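Saturday at the Drellholm track: notes from the open day

I got up at 5 on a weekend for this, so you are going to hear all about it. Drellholm finally opened the gates on its new indoor track and field hall, and anybody who'd signed up on the county athletics page could come in and poke around for the day. I've been driving past that building for what feels like half my life (it was a hole with a fence, then a bigger hole with a nicer fence), and I was not going to miss it.

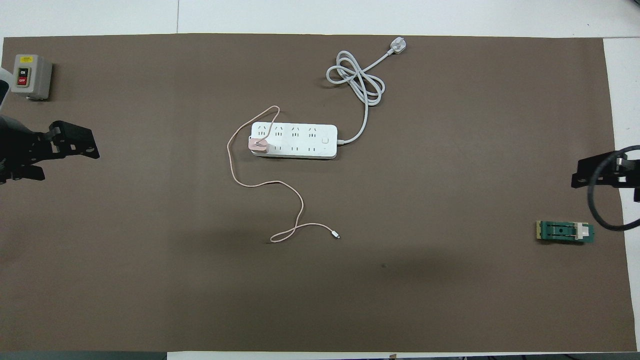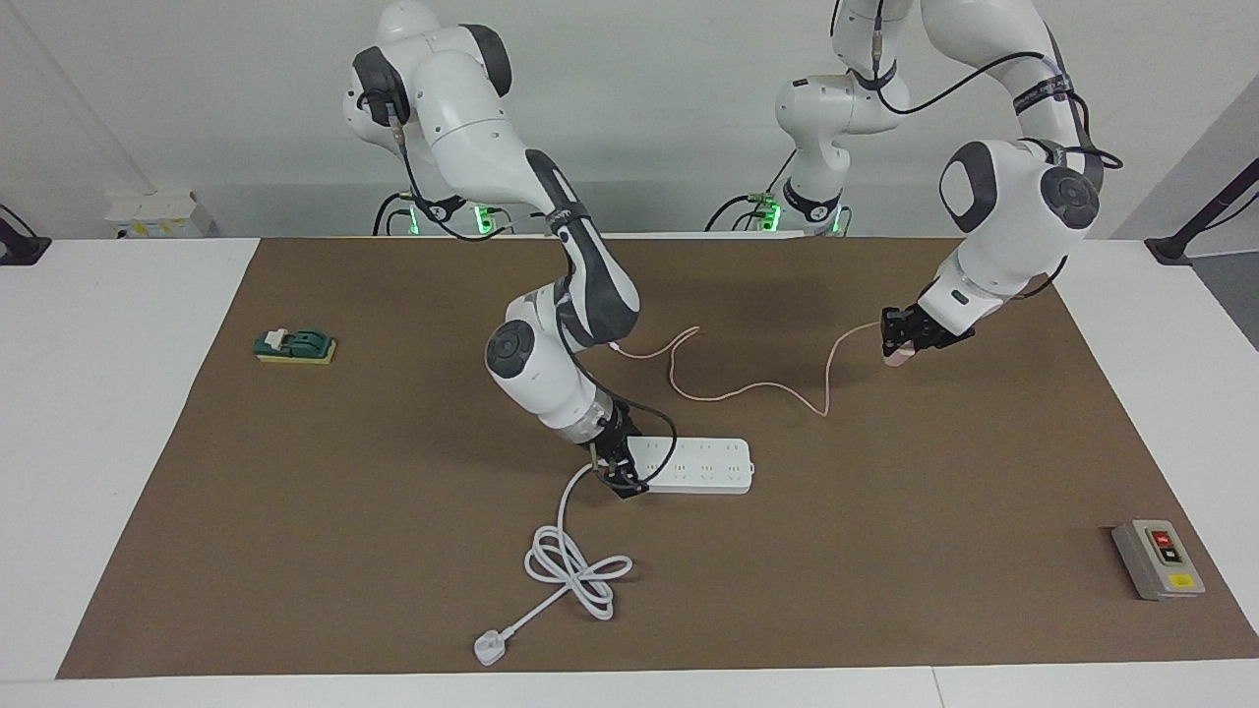
Parking first, because everyone has been asking me. It's fine! There's a big lot on the river side and a smaller one behind the throws area, and the smaller one is the one you want if you're carrying poles or a shot bag. The signs from the highway still send you to the old stadium, so ignore them and stay on the road until you see the water tower.

The hall is set up with a 200 meter banked oval, and the banking is steeper than I expected. They let us walk on it in sneakers. I stood at the top of the turn by the finish and felt like I should be holding onto something. The surface is a dark brick red, firmer than the one at Cladville, where I've spent more winter weekends than I'd like to add up. Cladville's is lovely and soft and slow, and the kids complain about it constantly. I pressed my thumb into this one like I was checking a loaf of bread, and it barely gave.

The tour went off in groups, and I got lucky with mine. Carol Whitlock led it. She coached hurdles in Amport for years before she came over to run the events side here, and she answers a question the way coaches do, straight out and then on to the next thing. I asked if the hall would be ready for the conference meet and she said, "The track will be. Ask me about the bleachers later." So I did ask her about the bleachers later. The pull-out sections on the back straight are in and working, but the fixed seating over the start line is still waiting on railings, and until those are signed off that whole end stays closed to spectators. If you like to sit up high and watch the sprints head-on, you'll be down on the flat with the rest of us for a while.

We went through the warm-up area next, and I have to say I was jealous on behalf of every kid I've ever driven to a meet. At Cladville you warm up in a hallway next to the vending machines. Drellholm has a proper straight with 7 lanes marked out, full hurdle spacing, and its own door to the call room, so no more athletes climbing over people's coats and coolers to get to their race.

The call room itself is small. I mentioned that and Carol pulled a face, so I think I'm not the first.

Timing was the part my husband wanted to hear about. They've gone with an Onishi system, with the finish camera up in a booth over the line, and we were allowed up the stairs to look in a few at a time. A young guy showed us a practice finish from earlier in the week, and you could pick out the leading shoulder on every runner. He was so pleased with it! Results are supposed to go to the big board and to your phone at the same moment. I'll believe that when it's been through a full day of heats, but the demo was quick.

Lunch. The snack bar was open with a short menu, and I had the chili, which was good and a little too hot to eat standing up. There was nowhere to sit by noon. They could use more tables over there, and hooks or racks for coats too, come to think of it.

In the afternoon they ran a few open races for the local clubs, nothing official, with age groups all thrown together. There was a 60 dash where a girl in mismatched socks beat everybody by a mile and then looked around like she'd done something wrong. I counted 105 names on the sign-up sheet for those, and that was before they let the walk-ups in. The 4x200 was a mess in the best way, with 2 teams in the same color and a dropped baton on the second exchange. The noise in there with the doors shut is really something. Bring ear plugs for the little ones.

Gripes, then. The restrooms nearest the track are the ones by the locker rooms, and they get locked for athletes only once a meet starts, so you have to go back to the lobby. The long jump runway is right up against the fence, and people kept leaning over it. And it's cold by the river doors, so sit on the other side.

The next chance to see it is in November, when the clubs get their first proper meet. Entries go through the same page as before. I've already put us down for the morning session, and I'm parking behind the throws area.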